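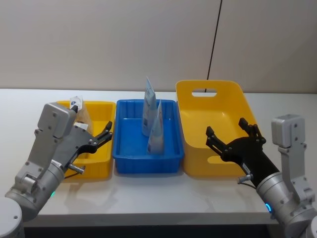 Killusach Pull List Data, version 14
Updated Mar 15, 2025

A table of comic book series and single issues, put together for people who keep reading lists or want to test a recommender. It covers 600 issues from 38 series, each with a title, issue number, cover month, page count and story arc.

Files

issues.csv has one row per issue
series.csv has one row per series
arcs.csv links issues to story arcs

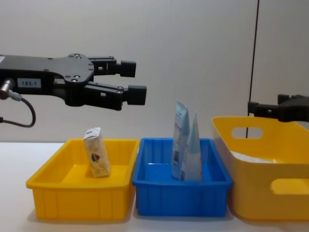
Open gripper and small yellow tray.

Notes on the fields

Cover month is the month printed on the issue, so a November book may have been on sale earlier. Annuals are numbered separately and carry an A in front. Variant covers are not listed.

The Higuchi series was renumbered partway through. Both numbers are kept, in num_old and num_new.

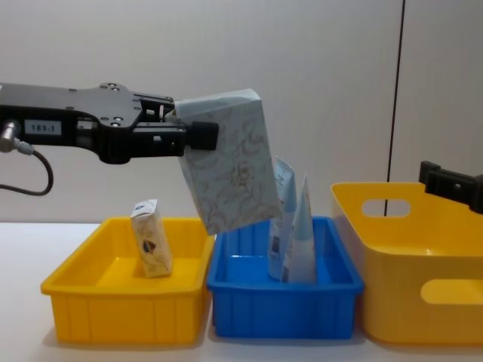

Known gaps: roughly 100 issues have no arc. Most are from Granham and Fludeck, where the stories stand alone. Page counts include ads in the older rows and leave them out in the newer ones.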